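侦探剧跨文化改编中的线索呈现:以剧集《Haltdale》与《Vudesus》为例
影视与文学改编课程 期末项目报告

摘要

本报告比较两部侦探题材剧集对同一部原著的改编方式。原著为短篇小说集《Baudry 档案》,共十二篇。《Haltdale》把故事搬到北方一座虚构的矿业小镇,《Vudesus》则放在当代港口城市。本组对两部剧的第一季逐场登记,考察线索在何时、以何种方式交给观众,并将结果与原著对应章节对照。登记总数为3,227个镜头段落,其中与案件线索直接相关的为1,000个。报告的主要结论是:两部剧都保留了原著的案件骨架,差别集中在线索的提前量和助手角色的知情程度上。 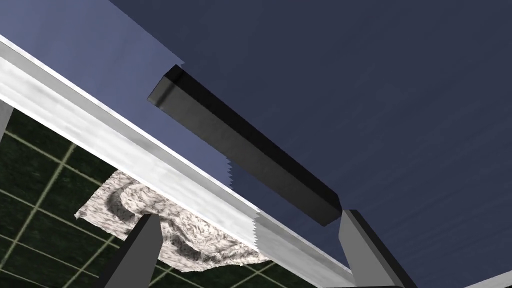

Haltdale,12月26日

一、选题背景

侦探小说的影视改编研究多集中于人物形象,例如侦探的性别、年龄、职业是否改变,助手由谁担任。这类讨论便于展开,但对叙事机制的说明有限。读者在小说中只能得到叙述者愿意写出的内容,而镜头一旦拍到房间,房间里的物件便同时进入观众视野。改编者必须决定哪些物件给特写,哪些只留在背景中,哪些干脆移出画外。本报告把这一决定作为研究对象。

《Baudry 档案》采用助手的第一人称叙述,叙述者名为 Dametti,是一名退职的测绘员。他记录案情时有一个稳定的习惯:先写房间的尺寸和朝向,再写人,最后写物。线索通常藏在最后一类里,并且夹在两三件无关物品之间。这一写法在两部剧中都无法直接照搬,处理方法也不相同。

本报告由 Urmas Org 与 Tsz-kin Yuen 合作完成。前者负责《Haltdale》的登记和第三、四节的写作,后者负责《Vudesus》的登记和第五节的写作,其余部分共同讨论后定稿。

二、材料与方法

登记工作从8月开始。登记单位为“镜头段落”,即在同一空间、同一时间内连续完成一个动作或一段对话的一组镜头。没有采用单个镜头作为单位,原因是《Vudesus》的剪辑速度明显快于《Haltdale》,按镜头计数会使两者的数据失去可比性。

每个段落登记以下内容:集数与起始时间;对应的原著篇目,没有对应的记为“新增”;是否包含线索;线索的类型;线索首次出现与侦探首次提及之间相隔的段落数,下文称为“提前量”。

线索分为物证、证词、行为三类。物证指可以被拿起、测量或保存的东西,包括信件、照片和衣物。证词指人物说出的内容,不论真假。行为指人物未经说明的动作,例如回避某个房间。一条线索同时属于两类时,以它在破案段落中被引用的方式为准。

两名登记者先各自独立登记两部剧的第一集,再核对差异。不一致的段落共78个,多数出现在行为类。讨论后对行为类作了收紧:只有在后文中被侦探或其他人物明确提到的动作,才计入线索。这一修改减少了分歧,也带来一个缺陷,即剧集有意留给观众自行发现而始终不点破的动作没有进入数据。

三、《Haltdale》:静态空间与较长的提前量

《Haltdale》第一季改编了原著中的六篇,每篇占一集,另有两集为新增内容。全剧的空间很少,主要是旅店、矿务办公室、教堂和侦探租住的二层阁楼。空间的重复使用使观众对陈设相当熟悉,改编者利用了这一点:线索往往是一件位置发生变动的旧物。

以第二集《账房》为例。原著中的关键物证是一本缺页的账簿,Dametti 在第一次进入账房时就写到它,但没有提缺页。剧中账簿在开场时立在书架左端,第二次出现时移到了右端,两次都没有特写,人物也没有谈到它。侦探在第三次进入账房时直接走向书架右端。对于没有注意到移动的观众,这一动作显得突然;对于注意到的观众,它等于一次确认。

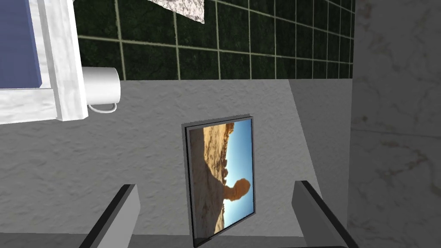
由此可以看出,该剧的提前量较长,而且主要集中在物证类。证词类线索的提前量短得多,通常在同一集的下一场对话中就会得到回应。我们认为这与该剧的对白风格有关。镇上居民说话简短,重复较多,观众难以记住某一句话的具体措辞,若间隔过长,线索便会失效。

助手角色在剧中仍叫 Dametti,职业改为矿务办公室的绘图员。他不再担任叙述者,全剧没有旁白。原著中“先写房间”的习惯被转换为他在现场画平面图的动作。平面图在六集改编中都出现过,其中第五集的一张画错了门的开启方向,这个错误后来成为破案的依据。原著没有这一情节,但它与原著叙述者偶尔记错的特点相符,可以看作对叙述不可靠性的一种视觉替代。

四、与原著对照

将《Haltdale》的六集与对应篇目对照,得到以下几点。

凶手或主谋的身份全部保留。作案手法有两处修改,均涉及原著中的铁路时刻表。剧中小镇的铁路已经停运,时刻表改为矿井升降机的班次表,推理步骤基本不变,只是时间间隔缩短。

原著的误导线索被大量删减。Baudry 系列每篇至少安排一名形迹可疑而与案件无关的人物,剧集通常把几篇中的此类人物合并为旅店老板一人。合并的后果是,旅店老板在前四集中反复受到怀疑,到第五集时观众已不再怀疑他,而他恰在这一集中提供了假证词。这一安排依赖整季的累积效果,单篇小说无法做到。

结尾处理差别较大。原著各篇以侦探向助手解释案情作结,篇幅约占全篇的五分之一。剧集把解释拆开,一部分在抓捕前说出,一部分由助手自行补全。第四集甚至没有完整的解释,只给出平面图上的一条新画的线。

五、《Vudesus》:快速剪辑与助手知情

《Vudesus》的改动更多。侦探是海关的文件鉴定员,助手是她的前同事,两人的关系在第一集开始时已经破裂。全季只有一条主案,原著各篇被拆成主案中的支线,先后顺序也与原著不同。

该剧的线索以证词类为主,物证多以手机照片或扫描件的形式出现。物件经过一次转拍之后,观众看到的是人物选取过的局部,原著叙述者的筛选作用因此得到部分恢复。例如第三集中,助手只发送了一封信的下半页,侦探据此作出错误判断。观众当时同样只看到下半页,上半页直到第七集才出现。

助手的知情程度是两部剧之间最明显的差别。《Haltdale》的助手始终与观众处于同一水平,或略低于观众。《Vudesus》的助手从第三集起知道的比侦探多,观众则要到第六集才得知这一点。回看前几集可以发现,他的若干行为已有提示,如接电话时离开房间、主动提出整理旧文件。按照第二节的标准,其中只有后来被侦探提到的部分计入线索。

该剧提前量的分布不均匀。支线线索很快得到回收,主线线索则跨越多集。我们曾尝试对两者取平均值,所得结果不能反映任何一类的实际情况,故未采用。

六、讨论

两部剧都面对同一个问题:失去第一人称叙述之后,由谁来决定观众看到什么。《Haltdale》把这一职能交给空间陈设和平面图,镜头本身保持中立。《Vudesus》则交给助手,使他在事实上继续充当叙述者,只是观众事先不知情。就与原著的距离而言,前者情节更接近,后者叙述结构更接近。通常以情节保留程度判断改编“忠实”与否,这一标准在侦探题材中不够用。

地域因素的作用小于我们开题时的预期。矿业小镇和港口城市提供了不同的职业和物件,但对线索的编排方式影响有限。港口城市的设定使文件类物证更为自然,除此之外,没有找到必须由地域解释的差异。

七、局限与后续工作

样本只有两部剧的第一季,不能推及其他改编作品。登记者均事先读过原著,对线索较为敏感,对提前量起点的判断可能早于普通观众。后续拟邀请未读过原著的观众观看《账房》一集,记录其首次注意到账簿的时间,再与登记表比较。行为类线索的标准也需要重新拟定,至少应当为未点破的动作单设一栏。

附:登记表字段说明

集数、起始时间、空间、在场人物、对应篇目、线索类型、首次出现段落、首次提及段落、备注。备注栏用于记录两名登记者意见不一致之处,定稿时未删除。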